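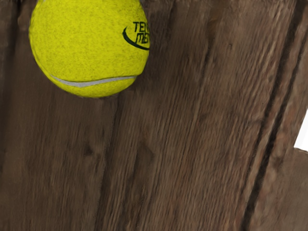 Recording simulated pick examples with a ball and a wooden surface

Part 2 of the Skelow notes. Last updated Aug 5, 2023.

These notes cover recording a set of simulated examples for a single task: pick up the tennis ball and put it down somewhere else on the wood. They assume you have finished Part 1 and can open the Skelow scene, move the arm with the hand controller and save a run. If the arm drifts when you let go of the controller, go back and redo the zeroing step first.

What you need

A machine with Skelow installed and the Savska asset pack unpacked next to it
A hand controller, or a keyboard if you are patient
Free disk space for 2000 short runs, if you intend to record the full set
A text file or notebook for writing down run numbers

Step 1. Load the scene and look at it through the wrist camera

Open the scene called ball_wood and switch to the wrist view. Do this before you record anything. The overview camera makes every scene look fine, and the learning system will not be using the overview camera on its own.

Move the arm until the ball is in view against the wood. Check three things. The felt should look speckled and the pale seam should show as a clean curve. The lettering on the ball should be dark green and should follow the curve of the surface. If it lies flat, the texture has been mapped to the wrong shape and you need to reload the pack.

The wood is a lower quality texture than the ball. The grain looks smeared when the camera is close, and that is how it ships. Leave it alone. Bijan Asadi tried a sharper replacement last November and the policy trained on it did no better in our tests, while each run took longer to render.

Step 2. Find the edges of the surface

There is a long dark groove in the wood with a separate strip on the far side of it. Past the strip the boards stop, and the plain white background shows through. The white is simply where the scene has no geometry. A ball released over it will fall for ever, and the run will not end until the time limit.

Set the spawn area so that the ball always starts on the main part of the surface, well away from the groove. The setting is called spawn_box in the scene file. Save the file and reset the scene a few times to check that the ball comes up where you expect.

It does not matter if a little white gets into the camera view. We used to throw those runs out and have stopped doing so.

Step 3. Decide what varies

Change only these between runs:

The position of the ball inside the spawn area
The rotation of the ball
The starting pose of the arm
The brightness of the light

Rotation is the one people leave out. If the ball always comes up with the same side showing, the lettering and the seam end up in much the same place in every run, and the system may learn to look for the print when it should be looking for the ball. Set rotation to full random. In some runs you will then see only part of the lettering, or none of it.

Keep the light even for the first batch. The default gives hardly any shadow apart from a slight darkening under the curve of the ball. Turn on light variation from the second batch onwards, once you know the first one trains.

Step 4. Record a short batch

Start with 39 runs. It is an odd number for historical reasons (it was what fitted on the old Soltani drive) but it is enough to show most mistakes.

For each run:

1. Reset the scene and wait for the ball to settle.
2. Press record.
3. Move the arm over the ball at a steady speed.
4. Lower, close, and pause briefly before lifting.
5. Carry the ball to the new spot, lower it and open.
6. Back the arm away until it is clear of the ball.
7. Press stop.

Do not correct a bad approach by circling around. If you miss, either back straight off and try again within the same run, or stop and mark the run as failed. Both are useful. A wandering path that happens to end in a good grasp is the worst kind of example to keep.

The ball will sometimes roll after release. Let it. Keep recording until it stops or the time limit is reached.

Step 5. Check the wrist frames

Run the frame export and look at one frame from each run, taken about halfway through the approach. Lay them out as a contact sheet if your viewer allows it.

It is normal for the ball to sit in a corner of the view with its top out of shot, and for the gripper not to appear at all. The camera is mounted off to one side, so this depends on the arm pose. What you are looking for is a run where the ball is missing for most of the approach. Mark those and record them again.

Also look for frames that are exactly alike. Two runs with the same frame usually mean the random seed was not changed after a restart.

Step 6. Label and save

Each run gets one of 4 labels: placed, dropped, missed or fault. Use fault only when the simulator did something wrong, such as the ball sinking into the wood. Write the label straight after the run. Manouchehr Bakhtiari once labelled 195 runs from memory at the end of an afternoon and we had to replay every one of them.

Save the batch under the scene name, your initials and a batch number, then copy it to the Cuden share. Do not rename files after copying. The index is built from the names and will list a renamed run twice.

Step 7. Train on the small batch before recording more

Use the small preset. It will not give you a good policy, but the arm should at least move towards the ball. If it heads for the same point every time wherever the ball is, check spawn_box and the seed, then record the batch again.

Once the arm follows the ball, go on to the full set. Part 3 covers splitting the runs for training and testing.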